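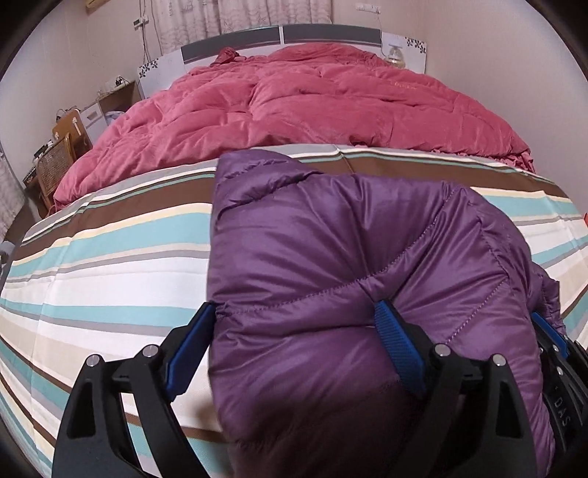

Das lila gesteppte Kleidungsstück auf dem gestreiften Laken, beide Backen der linken Zange am Stoff.

Der rechte Greifer zog wieder nach innen. Nicht viel, aber auf glattem Stoff reichte es, und die Jacke rutschte ihr beim Anheben von den Belägen.

Sie legte beide Geräte auf das Laken und holte den Kasten unter dem Stuhl hervor. Die Anleitung von Direo kannte sie auswendig, jedenfalls Seite 2, auf der das Nullen erklärt wurde. Backen ganz öffnen, Taste halten, bis der Zähler auf dem Telefon steht. Dann schließen, ohne etwas dazwischen. Das Telefon zeigte links 571 und rechts 438. Beide Werte hätten gleich sein sollen.

Seit September faltete sie für Fusow. Jacken, Decken, Kissenbezüge, immer auf dem Bett, weil der Tisch zu klein war. Die Griffe wurden aufgezeichnet und gingen abends nach Atinga, wo eine Maschine daraus lernte, wie man eine Jacke zusammenlegt. Sie hatte diese Maschine nie gesehen. Sie stellte sie sich mit den gleichen blauen Belägen vor und mit dem gleichen Fehler rechts, wenn sie nicht aufpasste.

Sie nahm den kleinsten Durchschlag und drückte gegen den inneren Stift. Er saß fest. Der äußere hatte Spiel. Sie hielt die Backe ans Licht und bewegte sie hin und her, und jedes Mal gab es ein leises Klicken, das ihr beim Arbeiten nicht aufgefallen war. Also die Sicherungsscheibe. Im Kasten lagen noch welche, in einem Tütchen von Skinex, zusammen mit dem Fett.

Die alte Scheibe sprang beim Abziehen weg und verschwand im rosa Plüsch der Bettdecke. Sie suchte eine Weile zwischen den Wülsten, strich mit der flachen Hand darüber und ließ es dann. Die neue drückte sie mit dem Daumennagel auf. Ein Tropfen Fett, den Rest mit einem Lappen weg, damit nichts an den Stoff kam.

Der Belag war das Nächste. In den Rillen saßen Fasern, helle und ein paar rosafarbene. Sie bürstete sie mit der alten Zahnbürste heraus, immer in Richtung der Rillen, und wischte mit Alkohol nach. Siebzig Prozent, so stand es in der Anleitung. Stärkerer machte das Gummi hart, das hatte sie beim ersten Satz gelernt und selbst bezahlt.

Dann noch einmal nullen. Öffnen, halten, warten. Schließen. Links 571. Rechts 570, nach dem zweiten Versuch 571.

Im Nebenzimmer lief der Wasserkocher und schaltete sich ab. Sie blieb auf der Bettkante sitzen und notierte die Werte in das Heft, in die Spalte für rechts, darunter ein Wort: Scheibe. Weiter oben stand dasselbe Wort schon einmal, bei links. Sie blätterte zurück und verglich die Zahl der Durchgänge – sie lagen nicht weit auseinander.

Sie schrieb eine Nachricht an Fusow, man möge die Scheiben bitte mitschicken, wenn neue Beläge kämen, und löschte das Bitte wieder. Dann setzte sie es doch hinein.

Die Jacke lag noch so, wie sie sie hingelegt hatte. Sie nahm die Griffe in beide Hände, setzte links an und drückte rechts die Spitze in den Stoff, bis er Falten warf. Sie wartete auf den Ton der Aufnahme und hob an.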